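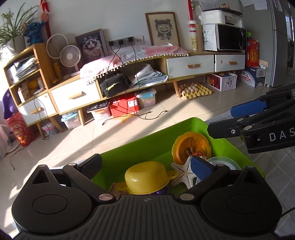
Bin packing at home with the two-gripper set.

How to Record a Toy Bin Packing Task with the Okitz Hand-Held Gripper Set
By Jaqueline Salinas
Updated July 21, 2024

This guide covers the Okitz set as sold by Mollura. It comes with 2 grippers, 2 cables and a strap for each hand. You will need a low table, a plastic bin and some small household items. Set aside an afternoon for your first try.

Before you start

Charge both grippers fully. The status light should be solid before you unplug. Install the Hellell desktop app and sign in with the account you used to order the set. If you bought your set before December, run the firmware update first. Older firmware will pair but will not save finger width.

Step 1. Set up the table

Put a cloth on the table so that round items stay where you drop them. Place the bin within easy reach of both hands. Spread the items out with space between them, and mix hard shapes with soft ones. Keep the area in front of you clear enough to move your elbows.
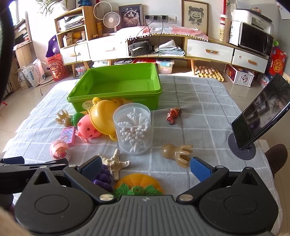
Fingers open over the table, with the green box behind the toys.

Step 2. Calibrate the fingers

Hold one gripper over the table and open the fingers as far as they go. Click Set Open in the app. Close them until the pads touch, then click Set Closed. Do the same with the other gripper. If the width reading jumps, wipe the pads and repeat the step.

Step 3. Record a short test

Press Record and wait for the tone. Pick up one item, put it in the bin, let go and pull back. Stop the recording and play it through before you do anything longer. Check that the finger pads stay in view and that the two hands do not block each other.

Step 4. Record the full task

Work at a normal pace. Finish each release before you reach for the next item. Use one gripper to steady the bin if it slides. Save each run under its own name.

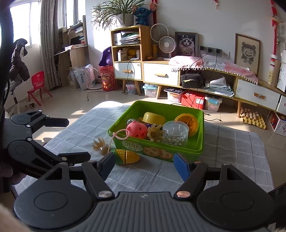
The pads are the part of this set I like best. They are soft enough to hold light plastic and they come off with one screw when they wear out. Start with shapes that are easy to pinch, such as the toy corn lying in front of the green box, and leave anything with a string on it, like the pink pig, for later runs. Strings can catch on the bin rim as you lift.

Step 5. Upload

Open the Runs tab, select the files and click Send. The basic Asamoah storage plan holds 600 runs. The next plan up holds 700 and adds shared folders.

Troubleshooting

Gripper will not pair: hold the power button until the light blinks, then try again.
Video stops early: check free disk space and reseat the cable.
Left and right are swapped: open Settings, choose Devices and click Swap Hands.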